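Casual Sorter and Shop Hand, Ekico Op Shop, Wultport

Posted Sep 23, 2014

Two positions, 2 days a week each, paid. We mention the paid bit early as it tends to surprise people.

Ekico has been selling Wultport its own clothes back since before the highway bypass went through. Donations come in the side door, get sorted on the big tables out the back, and go out the front on hangers at prices the regulars still find outrageous. Last financial year the shop passed 2000 bags of clothing through the sorting room, and a fair share of those had been left on the step overnight, in the rain, under the sign asking people not to.

What you'd be doing

Mostly sorting. You open a bag, you have a look, you decide. Good stuff gets tagged and priced, tired stuff goes to the rag bin, and anything with a name label sewn in gets the label unpicked so that some poor kid at Wultport Primary isn't called Trevor all year. You'll also do a turn on the till, keep the change room presentable and tell people, kindly, that we don't take mattresses. We have never taken mattresses. You will say this a lot.

On Enen days (our half-price clearance, held every March and whenever the racks stop moving) everyone works the floor.

What we're after

Someone who can lift up to 2 bags at once without making a speech about it. Someone who can tell wool from something that only feels like wool until you iron it. Retail experience is handy. A sense of smell is a mixed blessing but we'd rather you had one.

You don't need to care about fashion. You do need an opinion on what will sell, and the good grace to be wrong about it. The 176 neckties in the back cupboard were all somebody's good idea.

The pricing system is called Uzor. It runs on a computer the colour of old teeth and we'll teach you how to use it in an afternoon. Forgetting it takes longer.

What you get

Award wages with casual loading, a staff discount, first look at the books, and tea. The biscuits are BYO following an incident. Shifts are nine to four with a proper lunch break, and we close when we say we close.

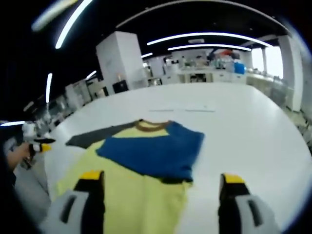 On the table: long-sleeved shirt in yellow, blue and grey with a brown ribbed collar.

Colour-blocked tops have been walking out the door this winter, so if you own one you've gone off, the side door is open until four.

How to apply

Drop a letter in at the counter or post it to PO Box 1239, Wultport. One page is plenty. Tell us where you've worked, which days you can do, and the best thing you ever bought second-hand. We do read that last part.

Comments

tidalflat: Is the lunch break long enough to get to the bakery and back?

Ekico: Yes, if you don't stop to chat.

marg_by_the_jetty: I'd have a few of those neckties off you for a quilt.

Ekico: Please. Bring a trolley.

oldute: do you take mattresses

Recent notices
Enen clearance: what's left and why
Winter coats wanted, zips preferably working
Changes to side door hours
Jigsaws: a word about missing pieces

Contact: Ekico Op Shop, PO Box 1239, Wultport | © 2014 Ekico | Back to top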